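The Guest Who Was Never Announced

October 12, 2022

The invitation reached the journalism department at Jirkham University in March, on the letterhead of something called the Tremier Forum. It offered a closed talk with a former state television editor, free of charge, with travel paid by the organizers. The dean's office was asked to reply within 4 days.

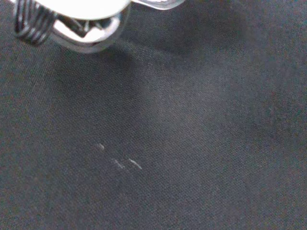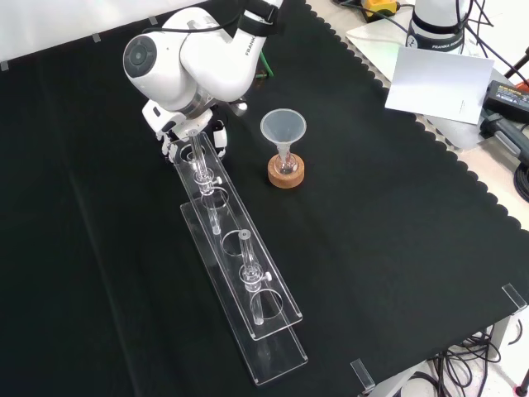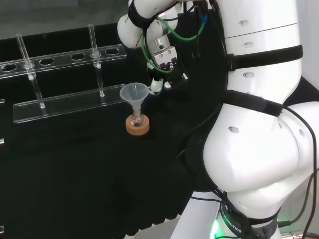

The letter did not say who the guest was. It described the editor as "a witness from inside the newsroom" and promised a name once the department had confirmed a room. Two lecturers wrote back to ask for it. They received a second letter, longer than the first, which still left it out.

Students at the department's own paper, the Haddad Review, got hold of both letters and began looking into the sender. The Tremier Forum had a website with a mission statement and a contact form. It listed no staff and no street address. The phone number in the footer belonged to Trotov, a public relations firm that has worked for broadcasters in several countries.

Trotov confirmed to the paper that it had handled the mailing. It said the Forum was a client, that the talk was meant to encourage dialogue, and that it could not discuss who was paying for it. Asked whether the guest had ever publicly rejected the work done at the television channel, the firm said this was a question for the guest.

The department split over what to do. Some of the teaching staff wanted to accept, on the condition that the talk be open and recorded. Future reporters, they argued, should learn to question people like this face to face. Others said a closed room with an unnamed speaker was the wrong place to learn it, and that the university's name would be used afterward whatever was said inside.

An open letter against the visit collected 84 signatures, most of them from students. Several who signed have relatives in places the channel had covered, and they wrote about what those reports had left out.

The dean declined the offer in a reply of 2 sentences. The department would host any speaker, it said, whose name and funding were known in advance. The Forum was welcome to write again on those terms.

It has not done so. The website was taken down over the summer, and the phone number now goes to a recording. Trotov says its contract with the client has ended.

The Haddad Review has since published both letters in full, along with the questions it sent and the answers it got. The department has added them to the reading list for its first-year course on sources.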